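Folding Cloth Napkins for a Seated Dinner

Cloth napkins take little time to prepare once the basic folds are familiar. This guide from the Sanholm hospitality program covers the pocket fold and the standing fold. Both suit a household dinner for 4 as well as a larger banquet, and neither requires rings, clips or pins.

Before you begin

Choose square napkins. A napkin that has been washed many times often pulls out of shape, and a fold that depends on matching corners will show it. To check, fold the napkin diagonally and look at the points. If they miss by more than the width of the hem, set that napkin aside for the bread basket.

Cotton and linen hold a crease best. Polyester blends resist staining but tend to spring open, and they are better kept for flat folds. Dark colors should be washed at least twice before use to remove loose dye and lint.

Iron each napkin while it is slightly damp, working from the center toward the hems. Spray starch is optional for the pocket fold and recommended for the standing fold. Apply it lightly to the wrong side, wait until it has soaked in, and then press. Heavy starch leaves white flakes on dark fabric.

The pocket fold

The pocket fold holds a fork, knife and spoon, or a printed menu.

Lay the napkin flat with the right side facing down. Fold it in half from top to bottom, then in half again from left to right, so that you have a square with the four loose corners at the upper right.

Take the top layer only and fold its loose corner down to the opposite corner at the lower left. Press the crease with the side of your hand. Take the second layer and tuck its corner behind the first fold, leaving a band of fabric as wide as your thumb. The remaining two layers stay flat and form the back of the pocket.

Turn the left and right sides under until they meet at the back. Press once more with a warm iron, keeping the iron off the front bands so they remain soft. Insert the flatware from the top.

The standing fold

The standing fold is placed at the center of the plate. It needs a firm, starched napkin.

Fold the napkin diagonally to make a triangle with the long edge toward you. Bring the left and right points up to the top point. You now have a diamond with an open seam down the middle. Fold the bottom point up until it rests just short of the top – a gap of two fingers is sufficient – and then fold the same point back down to the lower edge.

Turn the napkin over. Bring the two side corners together and slip one inside the other. Stand the napkin upright and open the base with a finger until it is round. If it leans, the base has been closed too tightly.

Preparing in advance

Pocket folds may be made up to 2 days ahead and stacked flat in a covered box. Standing folds are best completed on the day of the dinner. For a Monday evening event, press the linens on Sunday and finish the folding after lunch on Monday. Our May banquet class sets 70 places, and students work in pairs, one pressing and one folding.

Store unused napkins unfolded or rolled. Fabric kept for months along the same crease will wear through at that line.

After the meal

Shake out crumbs, scrape off any wax, and treat grease spots before washing. Fabric softener should be omitted – it leaves a coating that prevents starch from taking hold.
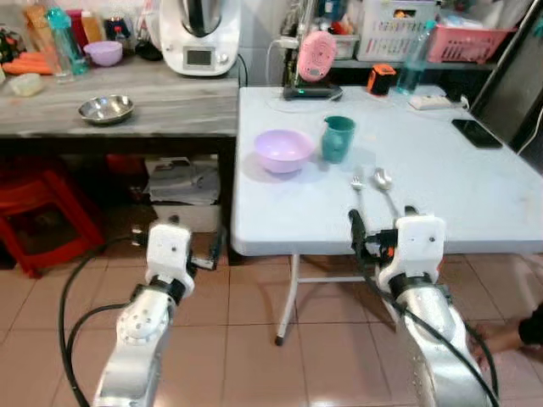
Marianna Sobczak: My standing folds kept sliding open at the back until I tucked the left corner into the right one a good bit deeper than I thought I should. Does the pocket fold work with the smaller luncheon napkins, or is there too little fabric left to turn under at the sides?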